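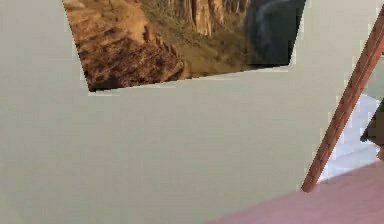
Intro to Landforms, week 2: how layered rock wears down
January 2022

Okay, so last time we got as far as mud and sand piling up on a sea floor and turning into rock. Today I want to pull it apart again, which I think is the fun half of the course!

Start with the word "bed." A bed is one layer, laid down under one set of conditions. Sandstone beds tend to be tough. Shale beds crumble if you look at them funny. Stack the two and let a river cut through, and the shale backs away faster, so the sandstone above it ends up sticking out with nothing underneath. Sooner or later it drops. Geologists call this undercutting, and it's how you get that staircase shape, cliff then slope then cliff.

Our worked case is Humthorpe Gorge (the Garg handout, page 8). It has 13 named beds and you do not need to memorize them. Please don't! Just know the top five and which ones are the ledge makers.

Color trips people up every year. Rust and orange come from iron, and a tiny amount will stain a whole cliff. It tells you very little about how hard the rock is, so don't use it for that on your sketch.

Rates: for homework, say the river at Humthorpe cuts down 8 centimeters every 1,000 years. Work out how long it took to get through the Lisik Sandstone, thickness on the handout. Show your units, I'm picky about units.

Reading for next time is the Hindis chapter on rockfalls. Skip the math box unless you like that sort of thing (I do). Sketches go in the tray by my door.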